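Gripper trial FAQ – hand-held units, round two

Put together by Waraporn Paisan from the questions that keep landing in the shared inbox. Last changed Aug 27, 2026. Will tidy up when there's time.

What are we comparing?

Two finger pads on the hand-held gripper. The Trultach pad is the V-shaped one, black, mesh on the inner walls. The Clinero pad is flat with a soft face. Same handles, same camera, same tasks. Only the pad changes.

Do I need to have done round one?

No. Half the people on the rota didn't. Read the task sheet first, ask Surachet Klinhom if it makes no sense.

How long is a session?

24 picks per pad, then swap. Slow is fine. Most people need a break before the second pad, so take one.

Which objects do we use?

Whatever is in the tray for your table. Small boxes first, then odd shapes. Don't bring your own things in, even if they seem a good test – we can't compare them with anyone else's.

Why two grippers at once?

Some tasks need two hands. One to hold, one to move. If your sheet says single, leave the other one on its stand.

What is the black and white square for?

It's the marker. Tracking needs it clean and flat. Don't put your thumb on it, don't peel up the corner to see what's underneath (yes, this has happend). If it's scuffed, swap it before you start and write the time down.

Head camera – how tight?

Tight enough that it stays put when you look down at the table. Tilt it downward till your hands are in the middle of the preview. Check again after ten minutes or so, the strap creeps.

Can several people run at the same time?

Yes. The Warnby floor has room for it and we need the numbers. Keep to your own table. Stay out from behind people wearing a backpack rig, they can't feel how far it sticks out and the cables catch.
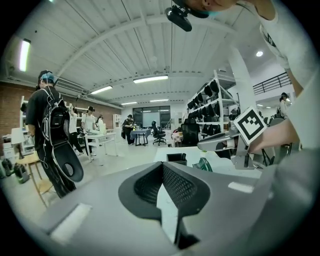
Does the room lighting matter?

A bit. Ceiling lights on, all of them, for every session. The window makes more difference than we'd like – tracking dropped out more in the late afternoon runs. Note the time on your sheet.

The V pad won't let go of small things. Is mine broken?

Probaly not. Thin items get wedged down in the narrow end. Open fully, tip the gripper, try again. Counts as a failed release, so tick that box. Chaiwat Tanasarn is testing a shallower notch.

Which pad is winning?

Too early. So far 141 picks logged that we trust. V pad better on round things, flat pad better on cards and thin boxes. Pui-shan Su has the sheet, ask her for the link. We want 700 before anyone draws a chart.

My file didn't save. Do I redo the lot?

Only that pad. Tell Pornthip Phuthong the session number first, she can sometimes get it back off the controller. The Weerasinghe controller holds the last 11 sessions then writes over them – so same day please.

Will there be a round three?

September, if the new pads turn up. Same sign-up sheet.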